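Living with a round glass table: what ended up on it, under it and next to it

Design for the Home, second project, final report
Handed in 13 February 2020

Why I picked a table

The brief asked us to take one piece of furniture, live with it properly and write up what we found. Most of my group went for chairs. I went for the low round table in the ground floor sitting room at Nyarko House, partly out of laziness (I sit at it every evening anyway!) and partly because I'd been quietly annoyed by it ever since I moved in last June.

Nyarko House is a student let on the Wotwood side of town. The building dates from 1877 but the sitting room was done up long after that, so forget fireplaces and ceiling roses. It has plain white walls, pale grey marble tiles and a low shelf that everybody uses as a dumping ground. The furniture was there when we arrived. According to the inventory the table is an Olotari, bought from Gison, and that's as much history as I could get hold of. I did email the shop. They were very nice about it and knew nothing.

How I did it

I kept a diary for 24 days. Every evening I wrote down what was on the table, what was under it, who'd been using it and what for, and anything that irritated me. Then I made some changes and carried on with the diary to see whether they stuck. I also pestered my housemates with a short set of questions, which they answered with varying amounts of grace.

My original plan was to have a chart for all this. I dropped it in the second week because the diary was much more interesting than the chart, and my tutor agreed I could write it up in words as long as I was clear about what I'd done. So: it's one room, one table and a handful of people who all know each other. Please don't take it as the truth about tables.

The glass

The first thing that came out of the diary is that a glass top changes how you think of the space underneath. With our old wooden coffee table at home, anything that went under it vanished. Magazines, slippers, the cat. With this one you look straight down through the tinted glass and there's the floor, with a slightly amber tinge, and whatever you kicked off when you sat down. Shoes are the main offender. I've written "sandals again" more often than I'd like, and I'm sorry to say the black strappy ones turn up in my notes as a sort of running character.
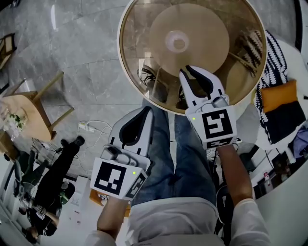

Surely that's an argument for a shoe rack and leaves the table out of it, was the comment that came back on my first draft. The same reader wanted to know if anyone had tried simply putting a cloth over the top, and whether we'd feel any differently about the mess if it was hidden.

Fair questions, both of them. We did try a cloth, for three evenings. It slid. Every time someone leaned forward for a mug it came with them, and because the top is round the corners hung down and got trapped under people's knees. We all hated it by the third evening and it went back in the airing cupboard. What I did notice, though, is that the stuff under the table got worse while the cloth was on. By the end there were two jumpers and a library book under there. When the cloth came off we all looked a bit shocked and cleared it in one go. So I think being able to see the floor is doing us a favour, even if it's an irritating sort of favour.

The shoe rack is a good point and I've put it in the list at the end.

The edge

I hadn't planned to write about the edge at all. The table has a thin gold rim, and I'd have told you it was only there to look smart. But people touch it all the time. They rest their fingers on it while they're talking, they tap it, they slide things up to it and stop. One housemate told me she knows where the table finishes in the dark by feeling for the rim, and I tried it and she's right.

It's also where the knees go. If you pull your seat in close enough to eat comfortably, your knees end up under the glass and you can watch them, which put one of our visitors off her soup. I quite like it. You're never going to bang your shins on something you can see through to – or that was my theory, until I went back through the diary and found I'd banged mine twice.

Round is good for conversation, by the way. I know every book says so, but I'd never really tested it. We had a quiz night with far too many of us squashed round it and there wasn't a bad seat. It's less good for laptops. A laptop wants a straight edge to line up with, and on a round top it always looks as if it's about to leave.

The cleaning

Glass shows everything. Fingerprints, rings from mugs, the dust that settles an hour after you've wiped it. My notes on cleaning got quite bad-tempered, so I'll keep this short. A damp cloth followed by a dry one works fine. The spray from the corner shop left smears that only showed up when the light was on. Vinegar and water was best, but the room smelled like a chip shop and there were complaints.

I timed myself doing the top properly and it took 51 seconds, which surprised me because in my head it was a huge job. I think that's the most useful thing I found out in the whole project! I'd been putting off something that takes less time than boiling the kettle.

The shelf and the rest of the room

About halfway through I realised I couldn't write up the table without writing up the shelf. They work as a pair. When somebody needs the table clear, the things on it don't get put away, they get moved to the low shelf by the wall. Bags, cables, post, a box of something. Then when somebody needs something off the shelf, half of it comes back to the table and stays there.

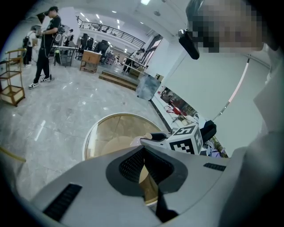
I tried to break the loop in two ways. First I gave the shelf a proper sort out, with one end for things that live in the sitting room and the other for things waiting to go upstairs. That lasted until the weekend. Then I put a plain cardboard box beside the shelf with UPSTAIRS written on it, and told everyone that whoever went up last had to carry it. It sounds bossy and I felt silly doing it, but that one is still going. The box has had to be replaced once after a shampoo leak.

The floor matters more than I expected too. Polished tiles are hard and they bounce the light back up, so a table you can see through looks much lighter in there than it would on a carpet. They're also noisy. Anything dropped off the edge of the table announces itself to the whole house.

What I'd change

If I were designing a table for this room I'd keep it round and I'd keep the see-through top. I'd want it slightly higher, so that eating off it didn't involve folding yourself in half. A rim that stood up a tiny bit above the glass would stop pens rolling off, although it would be a pain to wipe round, so I go back and forth on that.

For the room as it is, my list goes:

A shoe rack by the door (I found one for £16 and the house has agreed to split it).
Keep the UPSTAIRS box.
Cloth and vinegar kept on the shelf, near the table, and not in the kitchen.
No more tablecloths.

How it went

I enjoyed this more than the first project. I'd start the diary earlier next time and write it at the same hour each evening, because my late-night entries are nearly unreadable and a couple of them are mostly about toast. I'd also ask my housemates the questions at the end as well as at the start. I've only got their opinions from before the box came in, and I'm fairly sure at least one of them has changed her mind about me.

The full diary is in the appendix, with the rude bits taken out.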